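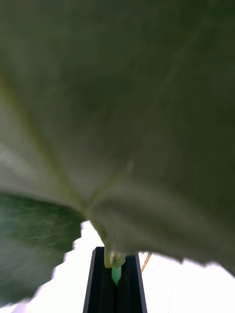 Section 6. Comparing Fingers on Live Plants

By now your arm is bolted down, the wrist camera is talking to the controller, and you've run the foam block exercises in Section 5 until you were sick of them. Good! Leaves and stems are a different sort of customer, and this section takes you through a fair side-by-side trial of the two finger sets that come in the Fallahi kit: the Denier (stiff, matte black, with a channel down the middle) and the Mevier (softer, with a ribbed pad). Set aside an afternoon for it, and please don't try to squeeze both sets into the half hour before lunch.

What you'll need

The arm with its wrist camera, both finger sets, the small hex key from the lid of the kit, a potted plant with sturdy stalks, and a plain white backdrop. Pick a plant you can live without. Ours at the Fleltenau greenhouse have all been through a good deal, and most of them have forgiven us.

6.1 Fitting the first set

1. Put the controller in Hold and wait for the amber light to stop blinking.
2. Slide the Denier fingers onto the carriage until you feel the click. If there's no click, take them off and turn them around – they only seat one way.
3. Tighten both screws by hand, then give each a quarter turn with the key.
4. Open and close the gripper three times with nothing in it, and listen for scraping.

Caution: Keep your own fingers clear of the carriage during step 4. It closes faster than you expect after a restart.

6.2 Setting the camera

5. Open the Camera page and switch exposure from Auto to Fixed. A value of 162 suits most indoor benches.
6. Bring the wrist up under the plant and look at the live view. A white backdrop that has burned out to nothing is fine, and even handy, as it gives you clean outlines. What you want to keep is the detail on the leaf itself: the midrib, the place where the blade meets the stalk, and the tip of at least one finger.
7. If the leaves smear as the wrist moves, lower the approach speed to 30 on the Motion page and look again.

Note: At very close range a single big leaf will cover most of the view from below, and the depth reading may jump between that leaf and whatever hangs behind it. Mélanie Chan, who wrote the depth filter, suggests using the finger tip as your reference at this distance and leaving the leaf out of it altogether.

6.3 Running the trial

8. Choose a stalk and mark the pot with tape, so that both sets get the same approach angle.
9. Set the force limit to 300 on the Grip page. You may go lower, but please stay at or below this number for anything green.
10. Approach from underneath, with the finger rising toward the base of the leaf, and stop just short of the joint.
11. Close, hold for a slow count of five, and open. Back straight out along the way you came in. Swinging sideways is how leaves get torn, and I have torn a few.
12. Save the log under the name of the finger set and write down anything you noticed by eye. "Stalk rolled to the left" is worth more to us than a row of stars.
13. Return to step 1 and repeat everything with the Mevier set. The camera value, speed and force must be the same as before.

Caution: Dry twigs and old stalks near the base can snap and work their way into the carriage. Power down before you pick them out.

If something goes wrong

The controller shows error 1749 when the two fingers disagree on their position, usually after a bit of leaf has lodged in the channel. Wipe the channel with a soft brush, run step 4 again, and clear the error from the Status page. If it comes back, reseat the fingers.

Comparing the logs is covered in Section 7. Asanka Munasinghe keeps the blank comparison sheets, and she is happy to send you a stack if you've run through yours.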